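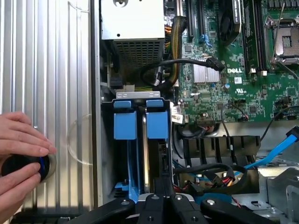
The founder of Orkaten asked me not to use her name, and when I asked why she laughed for quite a while before answering. "My mother reads everything with my name in it," she said, "and then she calls me, and then I have to explain what a subscription tier is." So she is "the founder" in what follows, and her mother can enjoy her evening in peace.

Orkaten, for those who haven't come across it, is a small social network where people pay a monthly fee to read what one particular person writes. You pick your writer, you pay, and the posts turn up in order, newest first, with no ads between them. It opened to the public last July and now has 2157 paying readers, spread over more writers than I expected when I first looked (a good many of them write about bread, trains or bringing up twins).

We talked in her kitchen in Urnulside, where the company still does most of its work, over a pot of coffee that got topped up so often I lost track of whose cup was whose. She had worked on the messaging side of a much bigger service before this, and she is fond of it still. "I learned everything there," she told me. "I have nothing mean to say about those people. But I'd look at the posts I loved best, and they'd have four likes, and the person would get tired and stop. I kept losing my favorites that way."

The first version was called Poojary, after the street she lived on at the time, and it was an email list with a payment button stuck on the bottom. Sixteen people signed up, nearly all of them friends. She remembers refreshing the page at her sister's wedding. "I was in the coat room with my phone. Somebody I'd never met had paid five dollars to read a retired bus driver's notes about his route. I went back in and danced like a crazy person!"

That bus driver is still on Orkaten, by the way, and I have since become one of his readers myself. His piece about the last run before a snow day is worth the money on its own.

I wanted to know about the price, as I suspect most people will. Every writer charges the same five dollars a month, whether they have three readers or three hundred, and the company keeps a slice of it. She wouldn't say how big the slice was on the record, though writers see it when they sign up. "We argued about letting people set their own price," she said. "We argued for weeks. Some of our writers still want it and they write to me, very politely, and I write back very politely. Maybe they'll win. I've changed my mind on bigger things."

One of the bigger things was replies. For the first few months readers couldn't answer a post at all, and she had been proud of that. Then a writer who posts about learning the cello asked her readers to email their thoughts instead, and the letters were so good that she begged to be allowed to print them. Replies arrived before Christmas. They are open only to paying readers, and a writer can switch them off for any post. "I was wrong, and it took a cello to tell me," the founder said, pouring more coffee.

We got onto the harder questions after that. What happens when someone uses the place to be cruel, and the cruelty sells? She put her cup down for this one. Orkaten has removed five accounts so far, she said, and each time she read every post herself before deciding. "One of them was bringing in decent money. I won't pretend I didn't look at the number. I looked at it, and then I closed the account, and I slept badly anyway, because people had paid for the month and I had to send it all back." She knows that reading everything herself can't go on forever, and there is a second person training to do it now.

The next plan is a feature called Event, where a writer picks an evening and posts live for an hour while readers chime in. A trial last month drew 1824 readers, and the site went down for part of it. She tells the story cheerfully. The writer, who covers small-town council meetings, carried on by text message to anybody who asked, and people have been asking for another one ever since.

Event opens to all writers in spring, if the servers behave. The bus driver has already put his name down for the first week.

25 February 2020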